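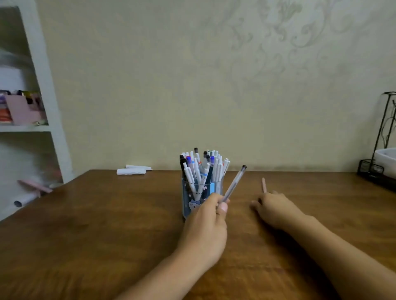
One reader wrote in after the June issue to ask why we keep testing grippers on blocks when real desks are full of skinny, slippery things. Fair point, and we took it to heart!

21 Feb 2019 | By the Zultimstead newsletter desk

So this round is all pens. We ran the Flakier two-finger gripper against the softer Azimi one, 800 tries in total, with the same controller for both. The Flakier managed 675 clean pickups out of a crowded holder – far better than we hoped. 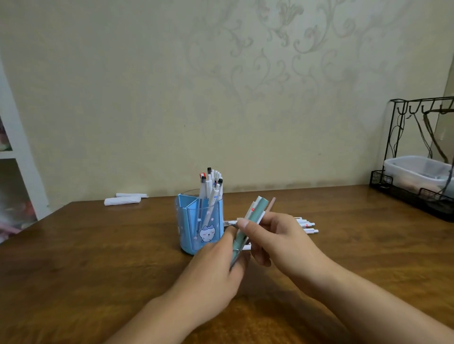 Would two arms help, another reader wondered, with one passing pens to the other? We think so, and we can't wait to try. Fingers do this all day long without fuss, shifting a pen inside the grip, and neither gripper can do that yet. The Azimi is gentler but it loves to grab two barrels at once. Next up is the Dullska wrist camera, to see if a closer view of the caps sorts that out.
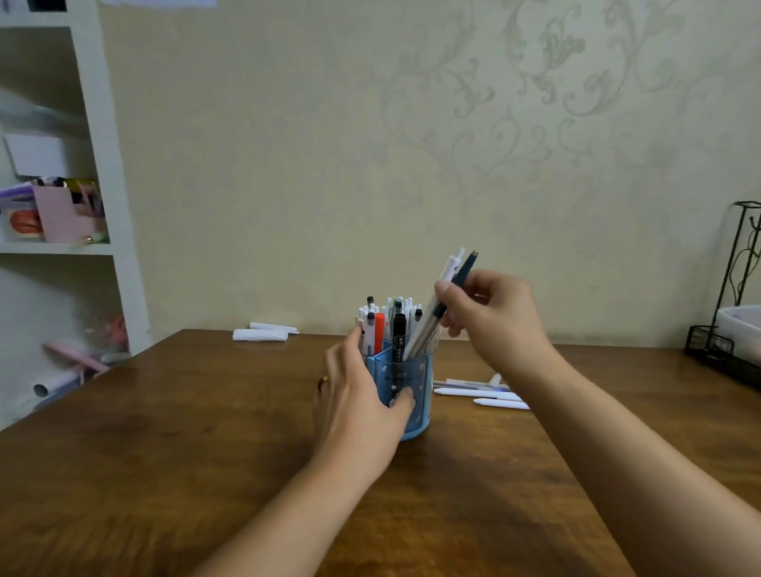 Left hand on the holder, two pens in the right.

Full logs go up once we've cleaned up the timing data.

344 shares | 8 comments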